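2020-08-16
Terry toweling, wash series, carried over from Friday's page

Came in to take the Himo batch off the line and get the weights down before the room warmed up. Everything had hung since Friday evening. Hems were dry, pile was dry, but the double-turned corners still felt cool on two pieces, so those went back up and were weighed after lunch.

The question is still the same one from the first page. New terry doesn't take up water well. It beads and runs off for the first few washes and then settles down. Most of that is finish left on the yarn - softener, some size - and the usual advice is to wash it out with plain detergent and no conditioner. I want to know how many washes that takes for the two cloths we buy, and whether a soda ash soak cuts the number down enough to be worth the extra water.

Cloths:
Himo, ring-spun, short loop, light weight
Huanca, ring-spun, long loop, sold as 600 grams per square meter

Both cut from the roll and hemmed here with the same thread.
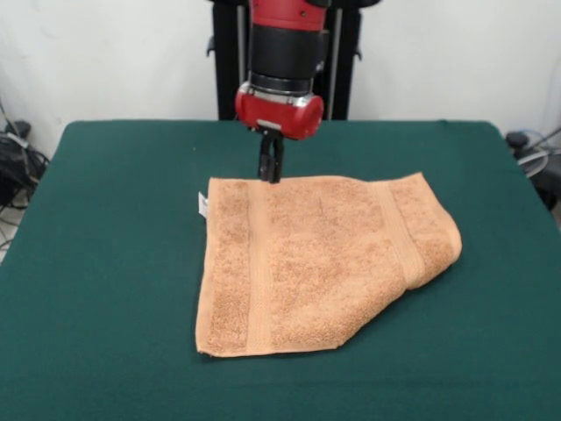
Drop test first. One drop from the pipette at a fixed height, stopwatch until the shine goes. Himo unwashed, the drop sat there until I gave up. After one wash it went in slowly, after three it went in as soon as it landed. Huanca was slower at every step. After three washes it still had patches where the drop sat on the loop tips for a few seconds, mostly near the selvage. I don't know why the selvage would be worse. Check whether the finish goes on heavier at the edges or whether it is just tighter there.

Then the soak pieces. Soda ash, warm water, overnight, one rinse, one wash. Himo soaked behaves like Himo after three washes. Huanca soaked is better than one wash but not as good as three. So the soak helps the thin cloth more, and the thin cloth needed it less.

Full uptake on the big Huanca piece: went in dry, drained 28 minutes over the bar, held 1,274 grams of water. That was with the third-wash piece. The unwashed one floated for a while before it went under and I don't trust the number, so it's crossed out in the table.
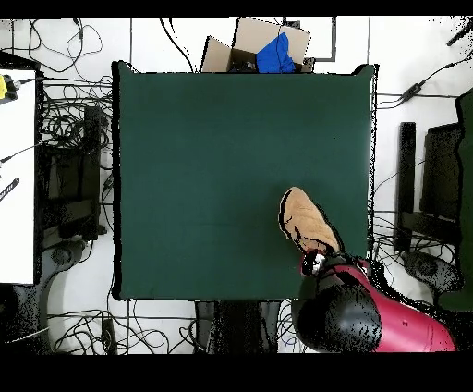 Shrinkage. Marked lengths were measured flat with the steel rule, no pulling. The Himo marks that started a meter apart are now at 98 centimeters, and nearly all of that went in the first wash. Huanca has pulled in more along the warp than across, and the hem thread hasn't moved with it, so the hems are starting to ripple. For the next set, wash the cloth before hemming.

Lint trap was bad again after the first Huanca load. Emptied it twice. After that it dropped off. Didn't weigh the lint this time and should have. 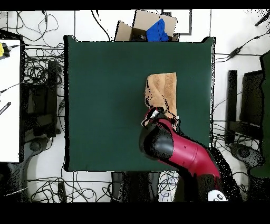 Elero Fabric Workshop - Wash and Finish Bench

Supplies: the soda ash tub is low, enough left for one more soak at this strength. Pipette tips fine. The Janel detergent is a new bag from here on, same product, so note it in case the drop times shift.

Things that could be wrong with the above. The water here is hard and I didn't soften it. All the drying was on the line, and tumble drying lifts the loops, so the drop times may not carry over. Also the soaked pieces got one rinse, and leftover soda could be helping the drop go in. Should do a second rinse and retest before saying much about the soak.
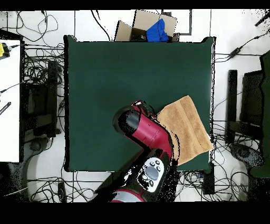
Tan terry towel, folded, on the green table cover.

Next:
Second rinse on both soaked pieces, dry, drop test again.
Selvage against center on unwashed Huanca, same drop height.
Weigh the lint.
Put one of each cloth aside for normal use and test it again in November.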